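Speaker notes: Keeping Station 5 Alive
Follano meetup, August 2023

Slot is 15 minutes. Last time I ran over and they turned the lights up on me. Skip the joke about the coffee machine.

Opening

Say hello. Say that I look after one station, number 5, where people fold clothes with a pair of hand-held grippers so that a robot can learn folding later. Say that the robot is the part everyone asks about and the part I know least about. My subject is tape, cables and jaws. Anyone who came for neural networks can still make the other room if they leave now.

Station 5 has 1,626 logged folds since June. Pause here in case somebody wants to be impressed.

The table

Light top, fine grain, no pattern. We tried a patterned cloth once and spent an afternoon regretting it. The table has to stay put, so it's taped down at the corners. When the tape goes, the table creeps a little with every pair of pants, and by evening the start position in the log is a work of fiction. Check the tape before the first fold. Press it with your thumb. If a corner lifts, pull the whole strip and lay a new one, and don't stick new tape on top of old. (Look at Verstraete people here. They know what they did.)

The grippers

Two of them, black, one per hand. Jaws get wiped at the start of the shift and again after anything fleecy. Gray sweatpants are the worst for lint and also the garment we fold most, which tells you something about planning.

Before a session: open and close each gripper 19 times and watch the reading come back to zero. Why 19? It was on the sheet when I inherited it. I've kept it out of respect.

If the reading doesn't come back, clean the jaws and do it again. If it still doesn't, swap the unit and write the swap down. Please write it down.

Cables

Slow down for this part, it's most of my job.

Leave enough slack for a full reach across the table and run the cable back along the forearm, toward the person. A cable that crosses the fabric will fold itself into the pants. Wiggle the plug end with the gripper closed. If the reading jumps, the cable is finished, however nice it looks. Don't tape the break. I have a drawer of taped breaks from Nolonholm, and I can pass one round.

Give them a moment to look at the slide: waistband held at the far end, other hand on the hem.

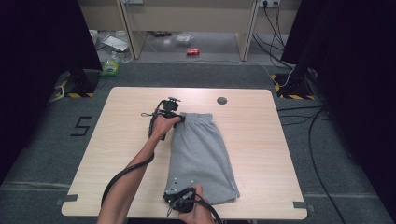

The floor

Floor tape gets scuffed by feet and chair wheels. Redo the number when you can't read it standing up. Cables on the carpet get straightened at every break, and the stands go back on their marks. Drinks and snacks stay off the table, full stop. I've lost the wider war on drinks and snacks.

Spares

One gripper, two cables, one roll of tape more than you think. A full swap should take 60 seconds. Mine takes longer when watched, so no live demo.

Questions

Someone will ask about Fleltness and their new jaw pads. We have a set on order and I have no opinion until they arrive. Someone will ask why we don't go wireless. Drink water first, then answer.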